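Status: current as of July 2026. Maintained at Hodalstead by Honeylyn Espiritu.

# Gradeo Wet Surfaces

Gradeo Wet Surfaces is a collection of 1164 short recordings of everyday items standing on a dark, glossy board. It was prepared for the study of reflections, water and small marks, all of which make ordinary objects harder to pick out from their background.

## Contents

| Part | Recordings |
|---|---|
| Mugs and small blocks | 1117 |
| Board alone | 47 |

Each recording is accompanied by a plain-text note giving the items used and the state of the board. Notes were written by Efren Rivera and checked by Cremilda Godoy. Spelling in the notes has been left as entered.

## Surface and items

The board is black and lies flat on a white platform. It is not polished between sessions, and scratches and smudges are therefore part of the material. Water is applied by hand and recorded in the notes as `none`, `drops` or `film`. Ceiling lights remain on throughout — users should expect strong glare in many recordings.
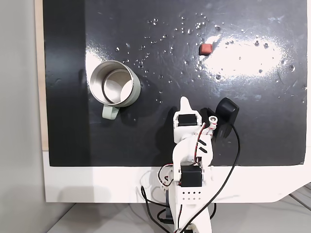

Lorraine Rowbotham asked, on reading the draft card, whether `drops` and `film` could be told apart reliably once the beads begin to join, and suggested that doubtful cases be given a label of their own. The label `mixed` was added in response and now applies to 15 recordings. Earlier notes were revised accordingly.

Mugs with a steel interior reflect the lights as well as the board does. They are listed under `mug_metal` and should be reported separately in any published results.

## Known limitations

- One board only; no pale or textured surfaces.
- The amount of water was not measured.
- Block colours are named by eye and may differ between notes.

## Use and corrections

The collection may be used for teaching and research, provided that Gradeo is named as the source. Corrections should be addressed to Ramil Lumanlan, quoting the recording number. The next revision is planned for September.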